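3.2 Room acoustics and reported listening effort

The second part of the study dealt with how hard surfaces in small shared offices affect the effort people report when following speech. Earlier work has mostly used large open-plan floors, where distance between speakers and listeners does much of the work of reducing disturbance. In a small room distance is hardly available. A talker at one end of a desk is close to everyone else in the room, and the reflections from the walls and floor arrive soon after the direct sound.

Participants were recruited at two sites, Mellby and Salian. Both had been refitted in the same building program and used the same wall construction. Rooms at Mellby kept their original ceilings, while those at Salian had been given an absorbing ceiling of the Jedier type before our work began. We did not choose which rooms were treated, and this limits what can be said about cause.

Each participant filled in a short form at the end of a working session. The form had five items, scored on a scale from "no effort" to "very great effort." We collected 2059 completed forms. Forms with a missing answer on any item were left out of the main analysis but kept for the check described in Section 3.4. Wording was tested beforehand in both sites, and one item on telephone use was rewritten after several people read it as a question about call quality.

Figure 3 shows a room with a hard floor and a long desk.
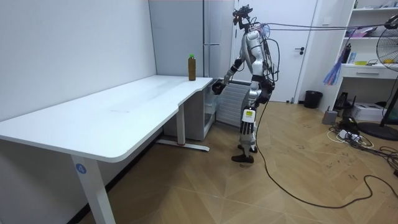
Scores in untreated rooms were higher on all five items. The largest gap was for the item on following a conversation while another one was going on nearby. The smallest was for the item on reading, where many participants in both sites chose the lowest score. This agrees with the pilot, in which people said they could read through most kinds of noise as long as the words were not clear to them.

We had expected time of day to matter more than it did. Sessions ending after 3 p.m. had slightly higher scores at Mellby, but the pattern did not hold at Salian, and it disappeared once the number of people in the room was entered into the model. Room use was heavier in the afternoon at Mellby — the morning shift there is small — and this is the more likely explanation.

Floor covering proved hard to separate from other features. Rooms with carpet also tended to be older and to hold more shelving, and shelving scatters sound. The coding scheme drawn up by Ye-ji Maeng recorded shelving as present or absent only. A finer measure would have been better, and we recommend one for later work.

Desk layout was coded as straight, L-shaped, or divided. Divided desks were rare and were dropped. Between the other two, the difference in scores was small and went in opposite directions at the two sites, so we draw nothing from it. It may still matter where people sit along the desk, since those facing a bare wall get a strong early reflection of their own voice. The form did not ask for seat position.

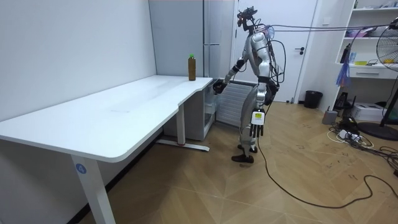

3.3 Measured reverberation

Reverberation time was measured in each room with the furniture in place and no more than two people present. We used the Junov procedure, with the source placed near a corner and the microphone moved between readings. Values were averaged over the middle speech bands. Doors were closed for all readings, although participants told us that at Mellby they were usually left open in May and through the summer. The measured values therefore describe the rooms in one state only, and the forms cover a wider range of conditions.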